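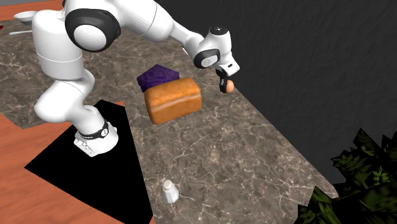 Lab notebook, June, countertop task, rules draft

Went through the good-practice sheet that Parviz Rezaei circulated and tried to hold our own kitchen setup up against it. It runs to 7 rules and I believe 3 of them.

Rule one says the target object must be "clearly separated from distractors." Separated by how much, and measured from which camera? In the rendered views the loaf and the purple box overlap from either side, and which of them hides the other depends on where you look from. Neither one is what we're picking up, so under this wording we pass. I'd still write the rule as a distance on the counter and leave the views out of it.

Rule two, keep the hand close to the edge of the work surface only when the task needs it. Fine, but the sheet gives no margin. The small round thing goes near the edge of the stone in our layout and a drop there ends the episode for good. Either we set a margin in the Tallo config or we admit we don't have one.

Rule four is the one I argue with most. It asks for 385 episodes per layout before any success rate is quoted. I asked where 385 comes from and got "standard practice." It looks like a survey sample size, the usual 95 percent with 5 points either way, and that assumes independent draws. Ours share seeds in batches. Quote the interval and the seed list and drop the magic number.

Rule six, no collision between forearm and scene. The checker we use (Karka) only reports finger contacts. So a clean log says nothing on this - the elbow could go through the bread and we'd still get a pass. Not claiming it does. I want link contacts switched on before anybody signs that line.
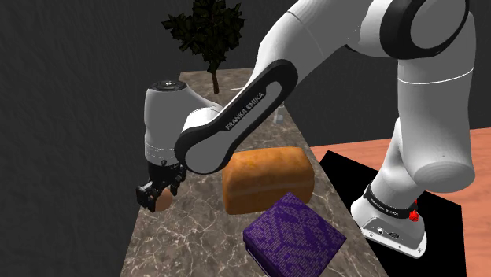 Erlinda Lumbao: I'd keep rule four as it is for now. A bad number everyone follows still lets us compare with the Flonthorpe runs, and if each group picks its own we lose that. Agree on link contacts, though. Turn them on and rerun the old seeds first.

Fair on the comparison, less so on "for now," which tends to mean two years. Compromise: report both, ours in the main table.

To do
- link contacts on, old seeds again
- ask Parviz what rule five means by "natural clutter"
- edge margin, pick a value and write down why
- Jhair to check whether the seed list is saved with the logs or only printed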